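The drinks counter at the Pusham building used to be run by four people on the morning shift. It still is, and Yuzuki Tamura says that is the question she gets asked first.

"People come in, they see the arms, and they want to know who got let go," she said. "I tell them the same four of us are on the schedule. What we do between seven and eleven is different, that's all."

Tamura has managed the counter for Filivier, the catering company that holds the contract, for six years. In March the company put in a two-armed station, set up by a small integration firm called Kulano, to take over the end of the line: cups, lids, straws. She agreed to talk on a Tuesday afternoon, after the lunch rush, at a table near the service door.

The part of the job the station is meant for was never popular. On a busy morning one person stood at the end of the counter and did nothing else. Tamura did it herself for her first year and still wears a wrist brace when she drives.

"You don't think of a straw as work," she said. "Then you do it all morning and your thumb hurts at night." 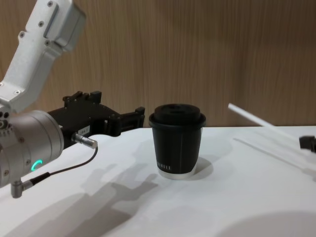
She was against the idea when it first came up. Her worry was speed. A person who knows the job can finish a cup in 4 seconds, and the early tests ran well over a minute. Kulano's answer was to start the station on advance orders only, the ones that offices upstairs put in the evening before, where a slow cup does no harm.

"That was the right call," Tamura said. "If they had put it in front of the walk-up line on day one, my people would have hated it by nine o'clock. So would the customers."

Even so, the first weeks were hard. The staff had to learn to set things out the same way every time, and they had to learn when to leave the station alone. Tamura said the second was harder. Someone who has worked a counter for years sees a straw at a bad angle and reaches for it. The rule now is that hands stay off the table until the person on duty has pressed pause, and that goes for her too.
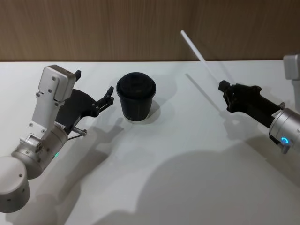
Photo: Filivier

The person on duty is often Yuzuki Kikuchi, who shares a first name with her manager and is called Kiku on the floor to keep things simple. She came to the counter from a bakery and had no technical background. Kulano gave her two days of training and a phone number.

"I thought I would be watching it," Kikuchi said. "Mostly I'm writing things down. What it was trying to pick up, where it stopped, what I did to get it going again. I send that over at the end of the shift and they change something, and the next morning I check if it's better."

Some mornings it is worse. She keeps her notes by order number, and the log had reached 3735 when we spoke. Straws fill most of the pages.

"A cup is easy to find and it stands still," she said. "A straw is thin and it rolls. And then it has to be held the right way up before you can do anything with it."

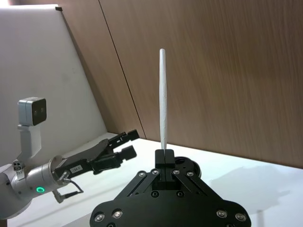
Kikuchi's pay went up when she took on the log, by 90 cents an hour. She thinks it should have been more, and said so during the interview with her manager sitting across from her. Tamura did not argue. She has asked Filivier to make it a separate job title with its own rate, and is waiting for an answer.

The other two on the shift have mixed feelings. One likes being out front with customers. The other, who is 43 and has worked counters since high school, misses the quiet end of the line, where she could keep her head down and not talk to anyone before ten. Tamura has been trying to give her more of the stock work.

"I didn't plan for that," Tamura said. "I figured everyone wanted off that spot. She didn't, and I should have asked."

Filivier has a second site at Intarasuk and wants to put a station there too. Tamura has been asked to help the crew get ready for it. Her first request was that the staff be told before the equipment arrives - at Pusham they found out from the delivery driver - and that someone from the counter sit in when the work is divided up.

She has not said yes to the travel. The morning shift here starts at six, and Kikuchi's vacation is coming up.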